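4. What we did on the table

4.1 Setup

I'll keep this bit short, as most of it carries over from our earlier Climus trials. We wanted a placing task that was dull on purpose: a few white parts with square markers on them, a black table, a white tray and one arm. White parts in a white tray are a pain for depth sensing (we knew that going in), and that was rather the point. If our method only works on brightly coloured cubes then I don't think anybody should use it.

The method, which we call Isex in the rest of the paper, does one simple thing. It stops trusting the marker pose once the part gets close to the tray, and from there it leans on the short history of poses it has already seen. Thảo Phan wrote the switching rule and I wrote the part that decides what "close" means, which took me far longer than I'd like to admit. The tall parts, with a squared top and a round lower half, were the ones that gave us the most trouble in the pilot, so we put two of them in the main layout.
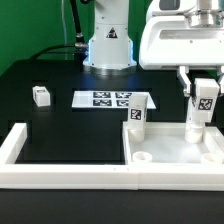

4.2 Trials and scoring

We ran 157 trials with the rule switched on, spread over 29 starting layouts. A trial counted as a success if the part was let go inside the tray and stayed upright for 5 seconds afterwards. Dropped parts, tipped parts and parts left leaning on a wall all counted as failures. Abílio Garcia scored every trial from the fixed views without knowing which layouts we thought were hard, and I stayed out of the way – I'm far too fond of the method to be a fair judge.

The view from the wrist is less help than you might expect. Once the fingers are near something white, there's very little to hold on to: pale surface on one side, deep shadow on the other, and soft edges all over. We fed these views to the Classka baseline as well, exactly as they came, with no sharpening and no change to the brightness.

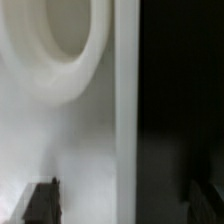
Figure 3. Wrist view with both fingertips at the bottom edge. The left finger shows up well against white, the right one much less so against the dark.

4.3 What went wrong, and where

Out of all the trials, 22 failed. I went through them one by one with a big pot of tea, and they fell into two heaps. The larger heap was late release: the fingers opened after the part had already touched down, so it got dragged a little and went over. The smaller one was plain bad grasps, which our rule can't do anything about, and I'd sooner say so here than bury it in an appendix.

Late release happened mostly with the block-shaped parts. These get carried low, and the last little stretch above the tray floor is where the pose history has to do all the work. A small error in height matters a lot there. We tried the correction suggested by Papadakis in the first round of comments, and it did cut down the dragging, but it also made the arm hesitate in layouts that had been fine before. We left it out of the main results – the version with it is in our code for anyone who fancies a go.
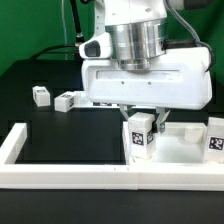
Figure 4. Block held between the fingers, just above the floor of the tray.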